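Fruit ripening

Fruit ripening is the final stage of fruit development, in which starch is converted to sugar, acids decline and the flesh softens. Species are divided into 2 groups. Climacteric fruits, such as the banana, continue to ripen after harvest and show a sharp rise in respiration and ethylene output. Non-climacteric fruits, such as the orange, change little once picked. Storing the two together exposes both to ethylene, which may cause loss of green color in citrus peel.
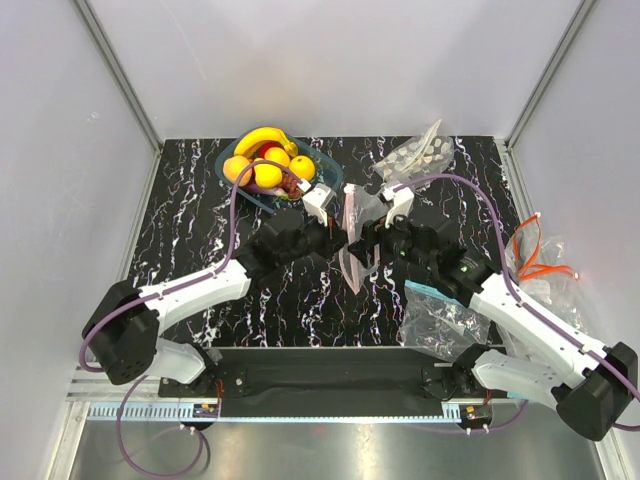

Hiwot Teshome comments that the article should also cover ripening rooms and their temperature control.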